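Cendis Fingertip Kit Review: Small Parts, Big Difference

By Callum Heywood
Jul 31, 2018
20 comments | 100 shares

I've been putting off replacing the gripper fingers on our practice arm for longer than I'd like to admit. The old pair still closed and still held things, mostly, but one had a groove worn into the tip and every thin-walled cup we gave it came out at a slant. So I finally bought the Cendis fingertip kit, and I've been grinning at it ever since!

In the box you get two black fingers, a pair of spare tips, a bag of screws (with extras, bless them), a hex key and a flat plastic gauge for setting the gap. There's a folded instruction sheet too, printed so small that I read it under the bench magnifier. The drawings are good though, and the torque values are right next to the screw they belong to instead of in a table on the back.

Fitting them

Power off, air off if you have air, arm parked low so you aren't working above your shoulders. The old fingers came off easily on my left side and not at all on my right, where somebody (me) had used far too much threadlocker. A little heat from a soldering iron on the screw head sorted it out. Clean the mounting faces before the new ones go on. I used a lint-free wipe and alcohol and got an alarming amount of black gunk off.

The gauge is my favorite thing in the kit. You close the gripper on it gently, snug the screws, open, close again and check for light on both sides. My last set came with nothing like it and I ended up using folded business cards. With the gauge I had both fingers parallel on the second try.

After that you need to redo your tool offset. Don't skip it! The Cendis fingers are a bit longer than the ones I took off, and I drove them straight into the tablecloth on my first slow move. No harm done, the tips have some give, but it's a good argument for keeping the speed way down until you've touched off again.

Checking the setup

I like plastic kitchenware for this. It's cheap, it's light, it slides if you're off center, and the colors make it easy to talk about what went wrong ("red one, too deep"). Thư Cao, who shares the bench with me, likes to stack things up as high as they'll go, and I've come around to that as well, because a tall pile next to your target makes you think about how the wrist and upper arm are going to clear it.

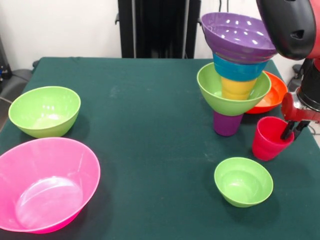
Inside grips are where the new fingers really shine for me. You send both tips down into the cup and open them against the wall, so any mismatch in length or angle shows up right away. On the old pair I had to jog down extra to get a decent hold. With these I set the depth once and left it alone for 650 cycles, then pulled the screws to look at the threads and found them clean.

Gripes? The spare tips are pressed on and they're a real fight to swap. I'd much prefer a tiny screw. The hex key is soft cheese, so use your own. And I wish the gauge had a hole in it so I could hang it up, as I've already lost it once (it was under the keyboard).

I'll be rechecking the gap every couple of weeks and plan to pull the tips in March for a proper look. If they've grooved by then I'll update this page.

Filed under: Grippers, Upkeep

This site uses cookies to remember your settings. By continuing to browse you agree to our use of cookies. Accept | Learn more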